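Startseite | Forum | Suche | Registrieren | Anmelden

Gemüse-Demo: Daumen klemmt, Kabel auf Wanderschaft

lattenrost46
Seit dem Update auf Rekis 2 fährt der Daumen beim Öffnen nicht mehr ganz zurück. Ellus meldet trotzdem »Hand bereit«. Schön für Ellus.

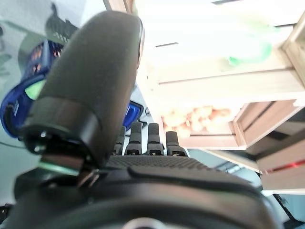
Handkamera, Daumen links, die vier Finger dahinter.

klemmbacke
Neu referenzieren. Hatte ich nach rund 40 Stunden auch.

kohlkopf_k
Mir machen die Kabel am Boden mehr Sorgen als der Daumen.

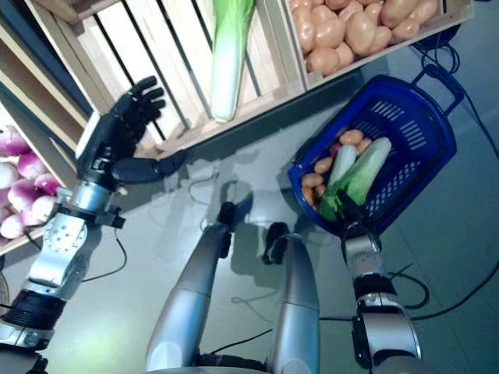 Eine Schlinge am Unterarm, und der Not-Halt kommt genau einen Kohl zu spät.

lattenrost46
Die Kabel lagen im Juli auch schon da.

kohlkopf_k
Das beruhigt mich ungemein. 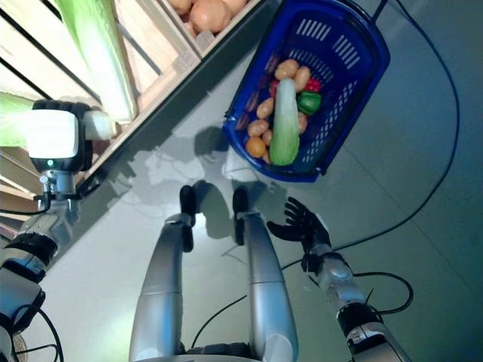 Greifer am Chinakohl, Kabel rechts am Boden.

klemmbacke
Bleibe dabei, erst der Daumen. Fehler 1.634 im Log?

lattenrost46
Ja, dreimal. 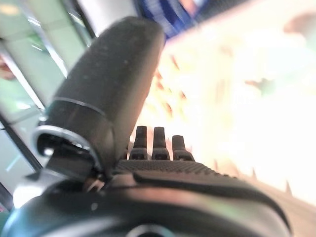
Laut Gunn ist das »kosmetisch«. Ich referenziere morgen neu und klebe die Kabel ab, dann habt ihr beide recht.

Drucken | Thema per E-Mail senden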